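How to Respond to Critical Comments on a Political Blog

Sooner or later a post on politics, religion or national identity will bring in a large number of angry comments. Some will be about what you wrote. Many will be about you, your motives, or who is supposed to be paying you. This guide covers how to read those comments, which ones to answer, and how to write a reply post that readers can follow. It applies to group blogs and to sites with one author.

Before you start

You will need moderator access to your comment system, a plain text file for notes, and a published comment policy. If you don't have a policy, write one first. Ours at Corkatby is 13 lines long and took an evening. It says what we remove (threats, home addresses, slurs, posts under someone else's name) and what we leave up, including comments that call the editors fools.

Don't change the policy while an argument is going on. If you find a gap in it, make a note and fix it after the thread has gone quiet. Readers notice when a rule appears the same day it is used on them.

Step 1: Wait

Leave the thread alone for a day unless something in it breaks the policy. Remove those comments right away and put a short note in their place, such as "Removed: home address." Don't argue in the note.

Don't post replies from your phone late at night. The editor's name on a bad-tempered one-line answer will be copied and passed around long after the post itself is forgotten.

Step 2: Read everything and sort it

Open the whole thread and read from oldest to newest. Copy each comment into your notes file under one of these headings:

Factual correction. The commenter says a date, quote, figure or name is wrong.

Disagreement. The commenter accepts the facts and rejects your conclusion.

Selection complaint. The commenter says you only cover one side, one party or one community.

Motive claim. The commenter says you are writing for money, for a visa, for a party or for a foreign government.

Abuse. There is no claim in it at all.

Plenty of comments belong under two headings. A person may call you a traitor in the first sentence and point out a real mistake in the second. File the comment under the mistake.

When Dagný Overgaard wrote for us about public funding for religious schools, the thread ran to two pages of motive claims, and in the middle of them was a reader who had checked the law and found that we cited a repealed section. We nearly missed it. The reader had used the name Stanik and opened with an insult.

Step 3: Fix the errors first

Check every factual correction against the original source. If the commenter is right, change the post, add a dated line at the bottom saying what was changed, and thank the commenter by the name they used. Do this before you write any reply. A correction line should look like this:

Correction, Fri 20 March: An earlier version of this post cited a section of the schools law that has been repealed. The paragraph has been rewritten.

Keep the old wording in your notes in case someone asks for it. If the commenter is wrong, say so under their comment in one or two sentences and link to the source.

Step 4: Check the selection complaint against your archive

This is the complaint editors wave away most often, and it can be tested. Go back through your last 30 posts and write down the subject of each one and who was being criticized. Then look at the list.

Hafþór Hallgrímsson did this for Nernia after months of complaints that the site only went after the governing coalition. He published the list as it stood, including the long run of posts in October that did exactly that. Some readers stayed angry, but later complaints were about particular articles, and those were easier to discuss.

If your list is lopsided, you have a choice. You can say openly that the blog has a point of view, or you can invite someone from the other side to write. Either is fine. Claiming to be neutral when the archive shows otherwise will bring the same comments back under every post.
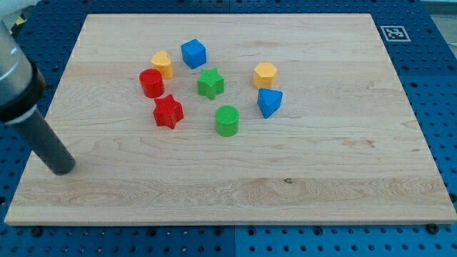 Step 5: Decide what to do about motive claims

Answer a motive claim once, in plain words, and only if there is something to disclose or deny. State who owns the site, how it is paid for, and whether any writer has worked for a party or a campaign. Put this on your About page and link to it from then on.

Don't guess at the commenter's motives in return. Don't offer your love of country as evidence either, as it persuades no one who has already made up their mind.

If a claim names a writer and accuses them of a crime, take it out of the thread, save a copy, and tell the writer. Claims like that can put people in danger in some countries, and a lawyer may need to see them.

Step 6: Write the reply post

Keep it under 800 words. Use this order:

1. What the original post argued, in two sentences, with a link.
2. Any corrections.
3. The strongest disagreement you received, quoted in full.
4. Your answer to it.
5. What you found in the archive, if you checked.

Pick the strongest disagreement even if it is the one you least want to answer. Don't quote the silliest comment for laughs. Leave out abuse completely.

Ask someone who didn't work on the first post to read the draft. Arnardóttir, our copy editor, crosses out every sentence that begins "Some people seem to think."

Step 7: Set a closing date

Leave comments open on the reply post for a set time and say so at the top. We use 32 hours. When the time is up, close the thread, leave it readable, and move on to the next subject. Readers who want to continue can write to the editors or submit a post of their own, and the submission address should be in the last line of the page.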